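Clarkham Forums > Garment Handling and Returns > Hanging cells: what happened to your bench staff?

ultedside_ops
We run returns for a mid-size womenswear retailer at Ultedside, roughly 4,000 pieces a week in December. We are looking at a two-arm cell for putting garments on hangers before inspection. The vendor sheet covers cycle time. It says nothing on staffing. Has anyone run one on a live shift?

halfhitch
We have had two Diveo cells since spring. Headcount on the hanging bench went from 14 to 9. The other five moved to inspection and stain treatment. The work that stayed is sorting the intake, clearing faults and untangling hangers. It is more walking and less standing.

B_Bogale
Bethel Bogale, shift lead, Gebretsadik site. Our experience differs from halfhitch's. We kept everyone on the bench for the first season. Mixed fabrics are the slow part, and prints, frills and knits all need different grip points. Stills from our cell: 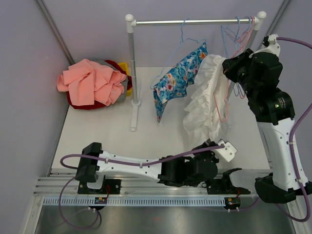
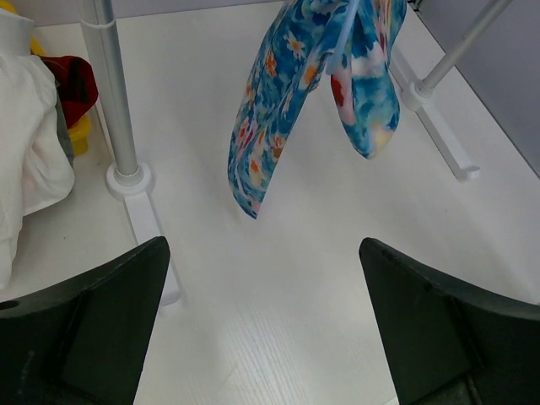
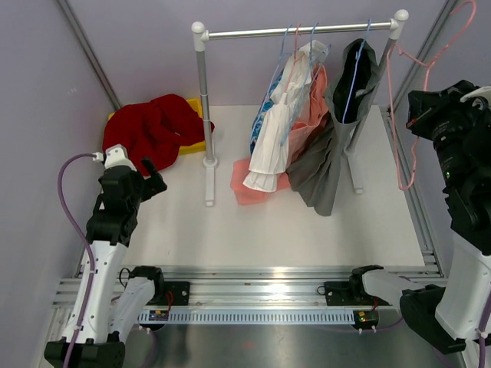

Same cell in all three, clothes on the rack.

ultedside_ops
Who clears a fault on your site, the operator or maintenance?

B_Bogale
The operator, up to a dropped garment or a crossed hanger. Anything that needs the guard key goes to maintenance. We logged 127 operator clears in the first month and the number has come down since.

halfhitch
127 is high. Were you feeding it unsorted stock?

B_Bogale
Deliberately. Pre-sorting by fabric moves the labour upstream and then the cell gets the credit for it. I wanted the whole job measured, including the person at the intake end.

halfhitch
I don't agree with that. Sorting was already being done by hand on our line before the cells went in, so there was no hidden labour to move. If you feed a cell badly you are measuring the feed.

R_Sevcik
Radoslava Ševčík, health and safety rep. Two points missing from this thread. First, shoulder complaints at our bench fell after the change, but wrist complaints at the intake table went up, so check the table height before you commission. Second, get the new duties graded. Our people were clearing faults on the old packer rate until we raised it.

halfhitch
Fair on the grading. Ours was settled before installation, one step up for anyone signed off on fault clearing.

ultedside_ops
Useful, thanks. We had assumed the rate would stay as it was. I will put grading and table height on the list for the site meeting at 10:30.

B_Bogale
Add hanger stock to it. We went down to two hanger types and the operators noticed the difference before the report did.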